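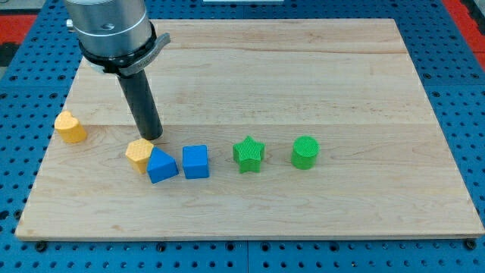

Station 6: rod tool over the board, shape blocks in yellow, blue and green.

Search this site Enter keyword Go

Tidy-up task, pre-run inspection, January
Inspector: Ezekiel Tran. Second check: Loïc Besson.

1. Board fasteners at the front corners. OK. Hand tight, checked twice.
2. Clamp band on tool collar. OK. Lever closed.
3. Rod clearance above board. PASS WITH COMMENT. Tip sits close to the yellow hexagon. Raise the start height 10 mm before the first move.
4. Block spacing. COMMENT. Hexagon and blue triangle are too near each other. Pushing one will shift the other.
5. Emergency stop. OK. Tested twice.
6. Ready for unsupervised use? NO. Last month it cleared the board in 39 of 693 tries. A rod can push a block but can't pick up a sock. Keep a person at the stop button.

Loïc's note: fine for sorting trials. I would not sign it off for a kitchen counter or the packing bench yet.

Recheck after the height change.

Related items
Jirkotier gripper monthly check
Skovenum laundry folding trial, comments
Greltia floor cart brake inspection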